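People keep asking me whether a machine can do the washing up yet, so a few posts on where things stand. 9/6/19

1/ Short answer: no. It can do bits of it, slowly, if you set everything out first and don't let the cat in.

2/ I've been following home and shop robots since the Rostano shelf trial in February. That one was meant to face up tins. It managed 176 in a shift. A Saturday lad does that before his tea break.

3/ Tins are the easy case as well. They're all the same shape, they don't bend and they don't mind being squeezed. Nothing in my kitchen drawer is like that.

4/ Laundry is worse. Mernum had a folding machine on show that took T-shirts only, and you had to clip each one on by hand. At that point you've done half the job yourself.

5/ Floors are the one chore I'd call sorted, more or less. My Lubis does the hall and the kitchen every morning. It still gets stuck on the rug fringe - I've stopped rescuing it and just moved the rug.

6/ What floors have going for them is that the machine never has to pick anything up. Picking up is the hard part. Putting down again in the right place is harder.

7/ That's why so much of the work is still done with toy blocks. If an arm can't put one block on top of another and leave it there, I don't want it near my plates.
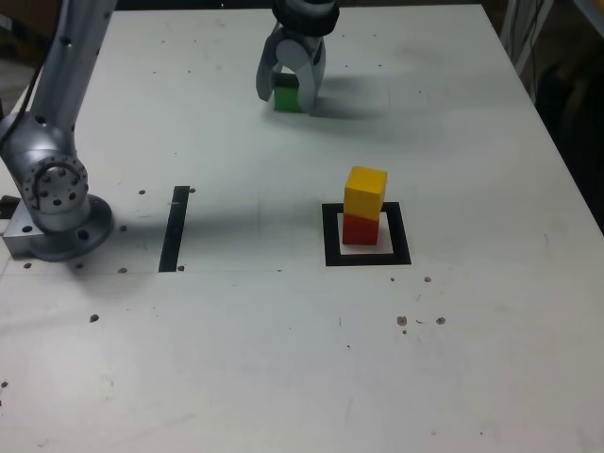 Red at the bottom, yellow on top, green in the gripper.

8/ The yellow one is a bit off centre. With a block that's fine. With a stack of side plates I'd be getting the dustpan out.

9/ Someone asked about the Solura kitchen arm. They say it can clear up to 13 items from a table. They don't say how long it takes, or what the items are. I've written to ask.

10/ So keep your rubber gloves for now. I'd expect shops to get something useful before homes do, as a stockroom stays tidier than a kitchen. Will add to this if Solura write back.

Contact | © 2019 | Back to top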